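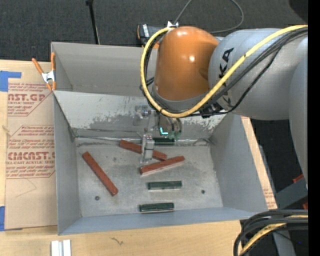 How many times do we have to show the arm a pick before it stops needing us?
More than three. Three is what I promised upstairs in June, and I would like those minutes lost.

Lustodholm cell, notes, 4:40 pm

Remote demos today, me on the handset, Kaisu Honkanen calling the block. Task is the same as ever: red-brown blocks out of the metal bin, green ones stay put. Recorded 9 demos, kept all but 2. One was me closing the fingers on air with great confidence. The other was Kaisu saying "left" and meaning her left.

Blocks near the sloping back panel are the misery. I come in straight down, lose sight of the block behind the finger, and steer by faith. The policy has learned this from me faithfully, including the little hesitation at the top. If it starts sighing I'll know where it got that.

Tried leading the arm by hand for the back row. Smoother paths, but I lean on the wrist and Emby logs the lean as intent. Back to remote.

Spring clamp stays on the rear left corner of the bin. Whoever borrows it for Plollwood, bring it back.

To do:
- redo back row, approach from the front at a slant
- 3 demos with a green block right beside the target
- trim dead time at the start of each take (Ho's script, if it still runs)
- tape the acrylic sheet down properly, or move it

Kaisu drives next session. I call. My left.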